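Paewai Water Users Association
Minutes of the Regular Board Meeting
September 25, 2025
Gidora Hall, lower meeting room

Chair: Mereana Whitelaw
Quorum: Confirmed by the chair at the start of the meeting.
Status: Draft, to be approved at the next regular meeting.

1. Opening and approval of prior minutes

The chair called the meeting to order at the posted time. The minutes of the previous regular meeting were approved with one correction: under item 4, "east lateral" should read "west lateral." The agenda was adopted as posted, except that the item on ditch easements was moved ahead of the rate discussion so that the two landowners attending for it could leave early.

2. Easement at the Drina lateral

The owners of the two parcels at the tail of the Drina lateral asked whether the ditch bank may be fenced. The chair read the relevant clause of the recorded easement, which allows fences to cross the ditch if they have a gate wide enough for the excavator but does not allow a fence to run along the maintenance strip. The owners stated that the existing fence predates their purchase. The board noted that age does not change the clause.

It was agreed that the fence may stay in place through the winter. Before water is turned in next season, it must be moved back to the outer line of the strip or fitted with gates at both ends. The owners will submit a sketch. The board will mark the outer line with stakes if requested in writing.

Motion to accept this arrangement, moved and seconded. Carried, none opposed.

3. Seasonal operations report

The ditch supervisor's written report was taken as read. Points raised in discussion:

The Paewai headgate was opened on schedule and ran without interruption until June, when flow was shut off overnight to clear a willow that had lodged against the trash rack. Members on the Gidora lateral were not notified before the shutoff. The supervisor accepts that the phone tree was not used. The board directed that the phone tree be used for any shutoff, planned or not, and that a copy of it be kept in the truck.

Seepage below the Esten drop is worse than last season. The bank is soft on the downhill side and grass there stays green well past the time it should. The supervisor believes the leak is at the joint between the old concrete and the newer apron. The section cannot be inspected properly until the ditch is drained. Inspection is assigned to the supervisor, with findings due at the next regular meeting.

Moss treatment was limited to hand raking and one pass with the drag chain. A member asked about chemical treatment. The chair noted that the association holds no permit for it and that the question was settled at an earlier meeting.

4. Turnout identification

The board continued its discussion of turnout labeling. At present the gates are identified by painted numbers on the concrete, by stamped tags wired to the wheel, or by nothing other than the supervisor's knowledge of the system. The painted numbers wear off below the water line. The stamped tags hold up better but go missing when a gate stem is replaced, and the old tag is not always moved to the new stem.

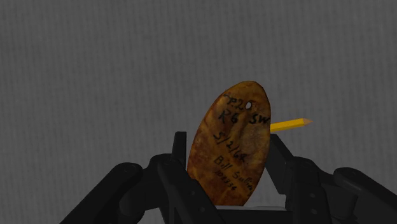

The highest number on the turnout register is 1,008. This does not match the number of turnouts in use, because the register began at 1,000 when it was first drawn up and retired numbers have never been reissued. One member proposed renumbering the whole system by lateral. Others objected that the numbers appear in delivery records, in at least one deed, and in the settlement of the Esten dispute, and that renumbering would make the older records hard to follow.

After discussion the board agreed on the following:

Existing numbers are kept. Retired numbers stay retired.
Each number will carry a letter for its lateral: D for Drina, G for Gidora, E for Esten. Turnouts on the main ditch carry no letter.
The tag is to be fixed to the gate frame and not to the stem or wheel.
Replacement of a gate is not complete until the supervisor has confirmed the tag and entered the date in the register.

A member asked who pays for replacement tags at private turnouts. The bylaws make the turnout the responsibility of the user and the register the responsibility of the association, and do not mention the tag. The chair ruled that the tag belongs to the register. The ruling was not appealed.

Motion to adopt the labeling rules, moved and seconded. Carried, one opposed. The opposing member asked that the minutes record a preference for renumbering.

5. Measurement at the Esten drop

The staff gauge at the Esten drop was checked against a portable meter on three occasions during the season. The gauge read high each time, and the difference grew with flow. The supervisor attributes this to sediment behind the weir plate. Cleaning the pool brought the readings closer but did not remove the difference.

The board considered whether deliveries on the Esten lateral should be adjusted for the season. Users there may have been charged for more water than they received — the amount cannot be worked out from three checks. It was agreed that no adjustment will be made on present information, that the plate will be leveled and the pool cleaned before next season, and that the gauge will be checked monthly after that. Users on the lateral will be told of this decision by letter. The chair will draft the letter.

A member asked for a continuous recorder. Deferred to the budget meeting.

6. Assessment rate

The proposed assessment for the coming season was presented in two forms: no change, or an increase of 5 percent to be placed in the structures reserve. The reserve is currently used for gate repairs, culvert work and the drag chain, and no share of it is set aside for the Esten drop.

Members speaking for the increase pointed to the seepage reported under item 3 and to the cost of bringing in concrete by the upper road. Members speaking against it asked that the drop be inspected first. One member noted that assessments are mailed before the inspection findings will be available, so waiting for the findings means waiting a full season.

An amendment was offered to apply the increase for one season only and to list it as a separate line on the assessment notice. Amendment carried. Motion as amended carried, two opposed.

7. Correspondence

Letter from the county road department concerning the culvert under the upper road. The department intends to replace it and asks for dates when the ditch will be dry. The supervisor will reply.

Letter from a user on the Gidora lateral requesting a change in rotation days. Under the rotation rules, a change needs written consent from the users directly above and below. No consents were attached. Returned to sender with a copy of the rules.

8. Other business

The key to the Paewai headgate lockbox has been copied without approval. The lock will be changed. New keys will be issued against signature to the supervisor, the chair and the alternate ditch rider only.

Burning of ditch banks is not to begin until the county lifts its restriction. Members are reminded that a burn on the maintenance strip needs the supervisor's consent in addition to the county permit.

9. Actions

Stake the outer line at the Drina lateral, if requested: supervisor
Place a copy of the phone tree in the truck: supervisor
Inspect the joint below the Esten drop once drained: supervisor
Revise the turnout register with lateral letters: secretary
Letter to users on the Esten lateral: chair
Reply to the county road department: supervisor
Replace the headgate lock: alternate ditch rider

10. Adjournment

There being no further business, the meeting was adjourned by the chair. The date of the next regular meeting will be posted at Gidora Hall and at the Paewai headgate.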